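Ouellet Work Table, White Top

Sold by Plamden
Category: Tables and benches / Lab and classroom

The Ouellet is a large, plain table for sample work, teaching and light assembly. It has a smooth white top with a matte finish, and it is made to stand against a wall or in a corner, where most small labs have the place for it.

We designed the first one for a water testing room in Indton. They had asked for a surface on which a small spill is noticed at once, and which does not shine back in the eyes under ceiling lights. A glossy top was tried and returned after two weeks. The matte top stayed, and we have not changed it since.

What you receive
- Table top, one piece, already finished on all edges
- Leg set with 2 cross bars
- Leveling feet
- Hex key and bag of screws
- Printed assembly sheet

Assembly

The table should be put together by two persons. Lay the top face down on a blanket, attach the legs, then the cross bars, and tighten the screws only when all of them are in place. Turn the table over together and do not drag it on its feet. If the floor is not even, adjust the feet before you push the table to the wall.

Load

The top carries 100 kg when the weight is spread over it. For a heavy instrument with a small base, please put a plate under it. Clamps may be used on the front and side edges, with a piece of felt between the metal and the top.

Colored samples on a white top

A strong yellow is easy to judge against the pale surface and pale walls, also when there is only a little liquid in the vial. Shadows on the top remain soft and grayish.

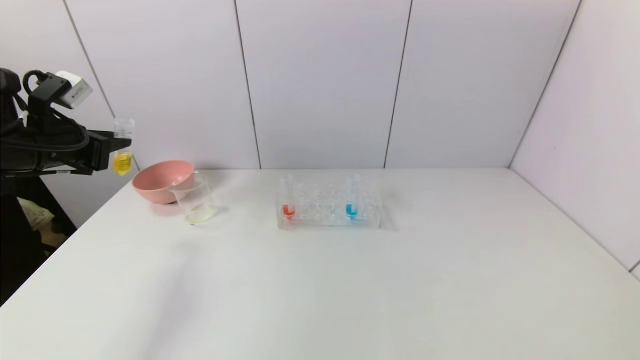 Cleaning

Wipe with a damp cloth and a little dish soap, then with a dry cloth. Alcohol is fine for short contact. Please do not use scouring powder or the rough side of a sponge, they will make shiny spots which cannot be removed. Yellow and red dyes should be wiped up the same day. If a light stain stays, leave a paste of baking soda on it for one hour and rinse.

Delivery

The table comes flat in one carton. Our driver brings it to the first door — for stairs, write to us before you order. Orders placed before noon are normally packed on the same day. In June the workshop closes for inventory and delivery takes longer.

Goes well with
- Dato shelf, fits over the back edge
- Dato drawer unit on wheels
- Spare leveling feet, set of 4

From a customer

"We have had ours for two school years. The top is still white, except one place where somebody forgot a marker without its cap. I would like a version with a cable hole." — Ginette Sutherland

Reply from Plamden: Thank you, Ginette. A cable hole can be drilled by us before delivery, at the left or the right of the back edge. Please mention it in the order notes.

Questions about size or special finishes go to Mackenzie Hiebert in our sales office, mornings only.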